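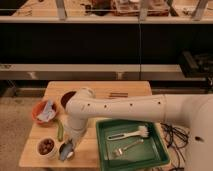
Gripper low over a small cup, with a tray, brush and spoon to the right.

How to compare two grippers without fooling yourself

Most gripper comparisons I read are worthless. Someone fits the new one, picks up a cube, declares it better and orders six. Before you believe any of it, including what I write, run the test yourself.

1. Fix the arm and the controller settings. We had a Perron gripper and a Fikia one, and the first mistake was letting each run at its maker's suggested speed. Pick one speed and leave it alone.

2. Choose things you'd rather avoid. Makers like boxes. Use soft cloth, thin handles, bowls with sloping sides and anything long that rolls.

3. Write down what counts as a pick before you start. Ours is lifted, carried and let go where intended. Miroslava Zinchenko wanted half marks for a lift and a drop.
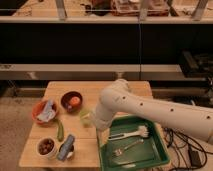
I said no, because half marks are how a poor gripper ends up with a respectable score. She still disagrees, and you may too, but settle it first and don't change it halfway.

4. Swap the grippers often. We do 31 tries, change over and do 31 more. Long runs on one gripper tell you how good the operator has become at nursing it.

5. Log the failures in plain words. "Slipped" is useful. "Error 445" isn't.

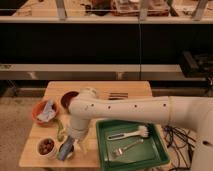 Layout matters more than the sales sheets admit. A gripper that looks tidy in open space can foul on whatever stands beside the target. Put low things near tall ones, as with the green chilli lying below the orange bowl, and set at least one item at an angle. The fork in the tray is a fair test of fingertips: it's thin, it's metal and the sloped sides limit how you can come at it. Try it from more than one direction before you score it.

6. Distrust small gaps. Over 198 tries, a lead of two or three picks means nothing to me. Bent Norðdahl at Steltley thinks I'm too harsh, but he hasn't sent me his logs.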